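**Pluson says its new mailer breaks down in 100 days. Read the small print.**

March 2025

Pluson, the packaging company based in Idthorpe, has put out a padded mailer that it says will "return to the soil" in 100 days. The claim is printed on the flap in green ink, next to a drawing of a leaf. It's a nice leaf.

The test behind the claim took place in an industrial composter. Those run hot, get turned often and are kept damp by people paid to do it. The heap behind your garage does none of that, and Pluson's own fact sheet says on page 4 that results in home compost "may vary." It doesn't say by how much. Asked for home figures, the company sent the fact sheet again.

Idthorpe has no industrial composter. The nearest one, outside Semwal, is 54 miles away and takes yard waste only. Its posted rules list padded envelopes of any kind under items that will be turned back at the gate. So a mailer thrown out in Idthorpe goes in the trash, and from there to the landfill, where very little breaks down on any schedule.

Jivau, an online seller of bath goods, plans to switch all its orders to the new mailers in April. It has already told customers that its shipping will be "waste free." A mailer in a landfill is waste, whatever it's made of. Jivau says it is looking into a return program but has no start date and hasn't said who would pay the postage. 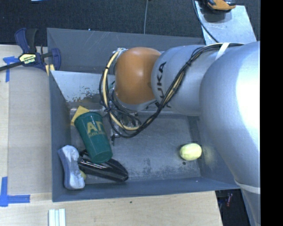
*A KUKA robot arm above a gray bin.*

Price is the other soft spot. Pluson is selling the mailer for 2 cents more than its plain paper one, which has no padding but can go in the curbside bin with the newspapers. For a bar of soap or a washcloth, plain paper would do the job. Jivau wouldn't say which of its goods need the padding.

Pluson says a home compost test is planned. It gave no date for the results and wouldn't say whether they would be made public. The wording on the flap will stay as it is until then.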